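Learning to Close: Our Term Project on Sutures and Knots

Mestside College, Introduction to Surgical Skills
Project report by the Pikik group

When we chose our topic in December, most of the other groups had already taken the big, exciting ones, and we were a little worried that stitching would look small beside them. By the end of the term we had grown very fond of it. A stitch is such an ordinary thing (most of us have had one, or know somebody who has) and yet there is a great deal to get right in a very short length of thread, as all of us found out on our first afternoon at the bench!

Our question was a simple one: what makes a beginner's knot hold, and how much practice does it take before the knots start to look alike? We worked on practice pads from Ridow, which come in a pale, slightly stretchy material, and we used black braided thread because it shows up well and is kind to tired eyes. Over the term the group tied 1134 knots that we thought good enough to write down in the logbook. The first 202 were done by hand, without any instruments at all, so that everyone could feel what the thread was doing before a tool got in the way.

The method we settled on is the one in the Navaratnam handout, with small changes. You pass the needle through one side of the cut and out of the other, keeping the two bites the same distance from the edge, and pull the thread along until only a short tail is left. Then you wrap the long end round the closed jaws of one instrument, reach for the tail, and draw it back through the loop. The second throw goes the other way, and a third goes on top of that. It sounds quick when written out like this. On our first attempts it took most of us the best part of a cup of tea. 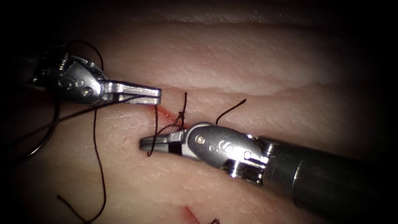 Why does the second throw have to go the opposite way to the first?

Two throws in opposite directions make a square knot, which lies flat and grips itself. If both go the same way you get a granny knot, and that one is far more likely to slip when the thread is pulled.

We had plenty of granny knots in the early pages of the logbook, I'm afraid, and they were nearly always tied late in the session when everybody was chatting. Once we began saying the direction out loud at each throw, they became much rarer, and the habit stuck so well that one of us was heard muttering "over, under" while tying up a bin bag at home.

Tension gave us more trouble than direction. The edges of a cut should meet gently, and the temptation is always to give one more little tug for luck. On the pads this puckers the surface into a ridge, and in real tissue a stitch that is too tight can hold back the blood supply the wound needs to heal. Too loose, of course, and the edges drift apart. We never found a way of measuring this that we were happy with, so the tension marks in our table are our own opinions and should be read as such.

If we were starting again we would keep the sessions shorter and buy more thread at the outset, having run out twice. We would also like to compare braided thread with the smooth, single-strand kind, which is said to need extra throws. There are 16 pads left in the cupboard for whichever group would like to take that on next term, and our logbook is on the shelf beside them.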